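4. What we bought, and what we forgot to budget for

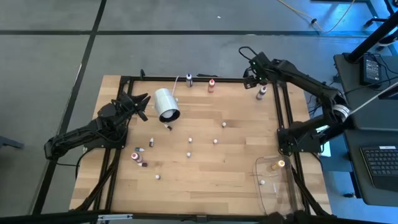 Vol. 12, No. 3, p. 95

Figure 4. One two-arm cell at the Clekgate lab, with bottles, caps and a clear tray on the worktop.

I'll walk through the money side here, as Mounir Abdelaziz and I kept getting asked about it after our November talk. The arms were the easy part! We had quotes for those early on, and the Hedelero price barely moved between the first call and the order. What caught us out was everything around them - the aluminum extrusion frame, the cable runs, the desk space beside the table (power adapters have to live somewhere), and the little stuff that goes on top.

Take the small stuff first. Our bottles and caps came to $80, and I'd put that in the first draft of the budget as zero. The frame hardware was $1148, mostly brackets and profile, and Ghassan Masri talked me out of the cheaper kit because we wanted to bolt an arm on each side without buying a second frame later. I'm glad he did, though it meant pushing the spare grippers into the next order.

If I were planning a second cell at Sterkstead (and we are, slowly), I'd price the whole table as one line and then add the arms to it. I'd also order cables longer than the drawing says. Ours was drawn with the arms parked, and a folded arm and a stretched one ask for quite different lengths. The revised parts list, dated August 18, 2021, is the one to copy from.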